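**August, studio floor tests, 4:40 pm**

Third pass on the marley at Menstead. Same phrase as before: 16 counts of floor work, two knee slides, one shoulder roll, exit on the diagonal. Mohammed-Awal Agyeman danced it, I ran the clock and the speaker.

Old panels (gray side up) still grab on the knee slide. He stops short of the mark every time with bare skin and overshoots in sweatpants. New panels from Sevora are more even. Slide length stayed within a hand's width across 5 runs, bare skin and fabric both. Socks are too fast on either surface. No socks in the diagonal section until we have the final floor.

Tape: the cloth tape lifts at the seam upstage left after the shoulder roll. Vinyl tape held. Need to order 300 feet, which covers both seams and the border with one re-tape. Floor area as drawn is 705 square feet. The quote from Briltton was for 1,000, so ask them to redo it.

Tempo: the phrase was set at 96 bpm. On the new surface he arrives early out of the second slide and waits nearly a full count. Options:

- take the track up to 100 and leave the steps alone
- keep 96 and add a hand plant before the stand
- cut the wait and start the exit on 7

Tried the second one twice. The plant reads well from the front but puts weight on the left wrist right after the roll. He'd like to try it on the forearm. Third option not tested.
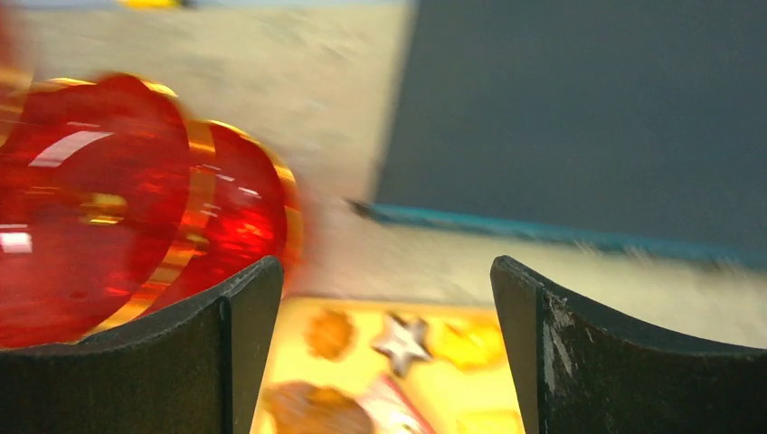

Sound: speaker on the floor makes the panel under it buzz below 60 Hz. Moved it to a chair, buzz gone. For the show it goes on a stand, downstage right, with the cable run behind the border tape.

Knee pads: thin sleeves are fine for the slides. The thick ones bunch up behind the knee and change the angle on the stand. Peng workshop group will be on the same floor, mostly beginners, so put them in the thick ones regardless and skip the second slide.

To do before next pass:

- mop with plain water only, the cleaner left a film near the door
- mark the diagonal at quarter points
- forearm version at 96, then at 100
- exit on 7, both tempos
- film from the side, front view hides the wrist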